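# How a Robot Arm Gets Ready for Work

A robot arm bends in several places, a bit like your own arm. Each bending place is called a joint. Inside every joint there is a motor that turns it and a sensor that tells how far it has turned.

Before the arm at Kimari picks up anything, it has to be set up. Setting up starts on a computer. The team loads a model of the arm into a make-believe room, puts things on a make-believe table, and tries out the moves there. If the model arm bumps into a lamp, nothing breaks. 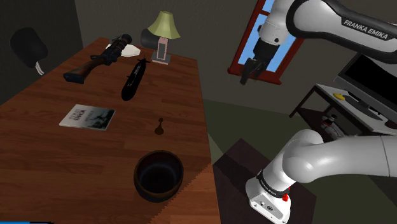

Ayodele Adeyemi says children often ask her whether the computer arm can do things the real one can't. It can, she says, and that is a problem, so she types in the limits of every joint before anything moves.

Next comes the gripper — the "hand" at the end of the arm. This kind has 2 fingers. They slide apart to open and slide together to hold. The team tells the computer how wide they open and how hard they may squeeze. A chess pawn needs a gentle squeeze. A bowl has to be held by its rim.

Then the real arm is checked:

- The bolts at the base are tight.
- The cable does not pull when the arm turns.
- The finger pads are clean.
- The stop button works.

The first real moves are slow. One person keeps a hand near the stop button the whole time.

The checks are done again after every 56 hours of work. Worn finger pads come off with a small screwdriver, and new ones go on. The old pads go in a box marked "Ene," and the date is written in the logbook.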